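Simulation news: our scene rules, second edition

The working group has finished the second edition of the rules for simulated kitchens. They apply from May to all scenes that are used for testing household manipulation at Pudik and Stiltach. The first edition had 985 words and left too many questions open, so the new one is longer, about 2000 words, and it comes with a checklist of 6 points. We hope that you will still read it in one sitting.

The biggest change concerns sharp objects. Until now, a knife was treated like any other utensil. In the new edition a knife is its own class, and every scene file must say where it starts and how the blade is turned. A planner that passes its arm over a blade gets a warning in the log, even when nothing is touched. In simulation no one can be hurt, of course, but the same planner may run later on a real arm next to a real person, and we prefer that bad habits are found early.

The sink scene in the Siriwan set is a good one to practise on. The knife with the red handle lies at the drainboard side, the cutting board and the white plate are further left, and a small pink object sits low in the basin, where the front rim hides part of it.
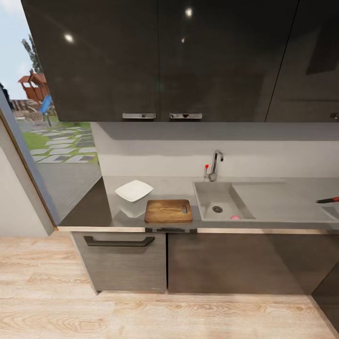

What to check before you submit a scene

1. Handles. Each door that may be opened needs its handle listed by name. On the upper cabinets two short handles almost meet at the seam, and a file that only says "the chrome handle" will be sent back.

2. Fronts without a handle. Write clearly if the front is fixed or can be opened by pushing. The wide one under the sink is such a case.

3. Reflections. Glossy doors should stay glossy. Please do not switch off the light spots to help your detector.

4. Background. A window with a garden behind it is allowed, but objects outside must be marked as not reachable.

5. Partly hidden objects. Give the full position in the file, and do not move the object to make it easier to see.

6. Blades. See the paragraph on knives and fill in both fields.

Results from the first edition remain valid, but they must not be put in the same table as new ones. The Sereck converter can update old files, except for the blade fields, which have to be written by hand. For a normal kitchen this takes 4 minutes or less.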